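Cahier d'atelier – banc paniers et ballons
28 janvier 2022

Reprise des essais de restitution sur le cercle Tovier, celui à ressort double. Le cercle simple est démonté depuis octobre et reste sur l'étagère du bas, ne pas le remonter sans refaire le serrage des quatre vis arrière.

Conditions : salle à 19 °C, chauffage coupé pendant les séries. Ballons Marino taille 7, gonflés la veille, contrôlés au manomètre avant chaque série. Deux ballons écartés : le n° 4 perd entre deux mesures, le n° 9 a un faux rond visible à la rotation. Restent les autres du lot, suffisants pour la journée.

Série A, lancer franc, planche verre. Lanceur réglé à 52 degrés de sortie, vitesse inchangée par rapport à la dernière session. Dispersion latérale correcte sur les deux premiers tiers, puis dérive vers la droite. Cause trouvée : galet gauche encrassé. Nettoyé à l'alcool, série relancée depuis le début, l'ancienne est conservée dans le fichier mais marquée non valide.

Série B, même réglage, cercle déverrouillé puis réarmé après chaque tir. Le ressort revient en position, mais avec un jeu résiduel côté planche. Jeu mesuré au comparateur : 2 mm. La notice Tovier ne donne pas de tolérance pour ce point. À demander.

Cumul sur le cercle depuis le montage : 912 impacts. Pas de fissure au ressuage sur les soudures. Peinture écaillée sur l'avant, sans conséquence pour la mesure.

Remarque de Parveen Niazi à la relecture des courbes : le pic d'accélération au contact est écrêté sur les tirs courts. Elle a raison, la gamme du capteur est trop basse. Passer au calibre supérieur et refaire au moins les tirs courts. Les tirs longs sont exploitables tels quels.
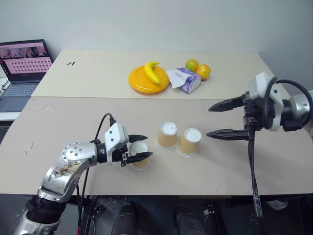 Filet : le Brukach freine nettement plus que le filet d'origine. Le temps de sortie du ballon s'allonge et fausse le déclenchement de la seconde barrière optique. Descendre la barrière d'un cran – ou filtrer dans le script, mais je préfère la solution mécanique. Ne pas mélanger les deux filets dans une même série, l'étiquette de la colonne F du tableur est à remplir à chaque fois.

Pour le club de Gruddale, qui attend l'avis sur le remplacement de ses panneaux : rien à envoyer tant que la série B n'est pas refaite avec le bon calibre. Le rapport provisoire reste sur le serveur, dossier commun, version 2.

À faire :
– recaler le comparateur, le zéro a bougé en fin de série
– commander une paire de galets pour le lanceur
– série C, tir à la planche, angle 45 degrés à gauche
– reporter les pressions du carnet papier dans le tableur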